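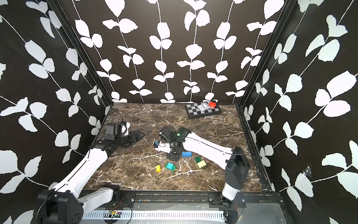 Vol. 2, p. 157

Can Machines Tidy Up Yet? Toy Bricks as a Stand-in for Household Chores
Lorcan Fahy and Pádraig Keogh
Project report, 13 July 2024

Picking up after small children is a chore most homes would gladly hand over. Our project asked how close two robot arms on a table come to doing it. We chose toy bricks on a marble-patterned floor. The bricks lie at odd angles, some touch each other, and the floor pattern has light veins that a camera can take for edges.

Both arms are mounted on a rail along the front of the enclosure, and the walls behind are covered in a leaf print. We kept the print on purpose. Real rooms have wallpaper and rugs, and a plain backdrop would have made the job easier than it is at home. The control software is our own and is called Riltik.

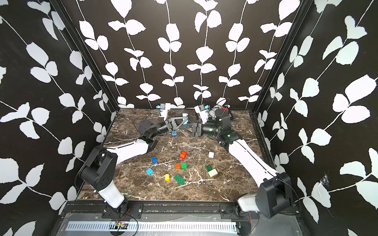
2. Picking up

A brick standing clear of the others is the simple case. The arm comes down over it, closes and lifts. Bricks in a pile are harder, as the fingers need room on both sides. An upside-down brick shows a hollow underside with no studs, and our first version of Riltik, written in February, looked only for studs.

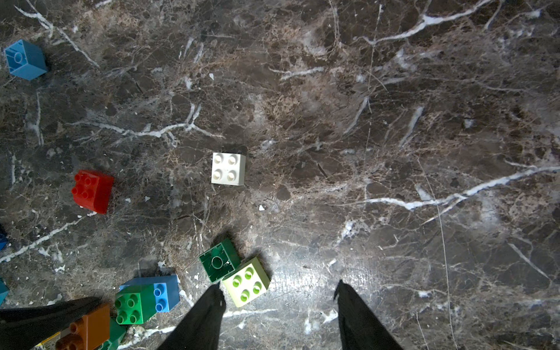 We fixed that by teaching it both faces of the brick, which took longer than the rest of the software put together. Piles remained a problem. Our best approach was to have one arm nudge the outer brick away before the other reached in, but this is slow, and a parent would have finished long before.

3. Stacking and sharing the floor
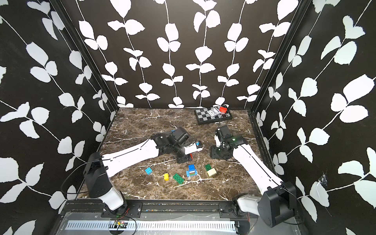

2 min read

Stacking asks for more care than picking up. A brick has to be level and square to the one under it before it is pressed down. With two arms there is also the matter of staying out of each other's way, so Riltik lets only one of them into the middle of the floor at a time.

Our answer to the question in the title is partly. The arms can clear loose bricks if someone is willing to wait. We would not trust them with a full playroom, or with a shop shelf where goods are packed close together. Next we want to try soft toys.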